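Chapter 6
When the Arm Lets Go

I learnt more from one bad afternoon in January than from a year of good ones. We were practising stitches on a pad with the Kesanow arm, Zawadi Temba at the controls and me on the log, and I'd have sworn the grip was fine.

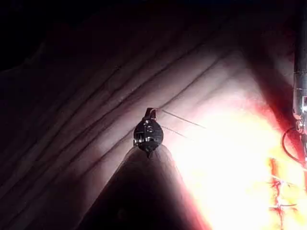
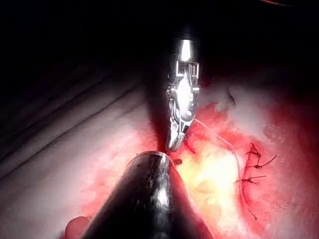

Suturing practice, with fine thread and metal instruments close to the pad.

Then the left jaw opened by itself. No alarm, no message — just a needle lying on the pad and Zawadi saying a word I can't print! The log showed the grip force sliding for 23 seconds before that, and I'd scrolled straight past it.

So this chapter is about slow faults, the ones that creep in under the alarm limit. We'll start with cable stretch, then go through line 1541 of my log (my least favourite).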